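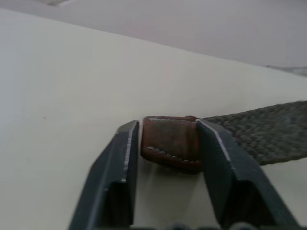 Please tell them the strap on my bag outlived the bag, a customer wrote to us in December, and could they make me another bag to go with it. I've had that message pinned over my bench ever since, and we did make her the bag.

So, hello! I'm the one who cuts, stitches and answers the emails at Zinholm. We make straps, mostly – bag straps, camera straps, guitar straps, the odd luggage strap for somebody with a trunk in the attic – and we repair the ones other people made. Woven fabric for the long part and leather at the ends is what we do most, and I'd be perfectly happy doing it until my hands give out.

I started on the kitchen table with one secondhand machine and a roll of webbing I'd bought by mistake (far too wide for anything I wanted to make). My first straps were pretty awful. The weave was fine but the ends frayed, and I kept melting them and trimming them and melting them again. Then I folded a scrap of leather over the end and ran a line of stitches through it, and that was the strap I kept for myself. It's on its third bag now.

We moved out of the kitchen and into the old seed store in Nudcombe, where there are two of us full time and a third pair of hands on Wednesdays. The stairs are steep and the heating has opinions, but the light is wonderful until late afternoon and there's room for a proper cutting table.

We have three lines at the moment. Skarnov is the heavy one, for tool bags and anything you'd groan picking up. Osagie is the softer everyday strap, and it's the one most people end up with. The third doesn't have a name yet because we can't agree on one! It's narrow and comes in whatever colors the mill had left over, so if you see one you like, grab it.

Leather scuffs. I get asked about this more than anything else, and my answer is always to let it. A little balm twice a year is plenty. If the stitching goes, stop using the strap and mail it back to us, and please don't try superglue first – I've spent whole mornings picking superglue out of needle holes. Repairs on our own straps are free. For anybody else's it's $18 an end, plus postage.

You're welcome to drop by the workshop and handle things before you buy. Send a note first so one of us can come down and unlock the side door. Bring the bag if you can, because getting the length right is so much easier with the bag on your shoulder and me fussing around behind you with a tape measure.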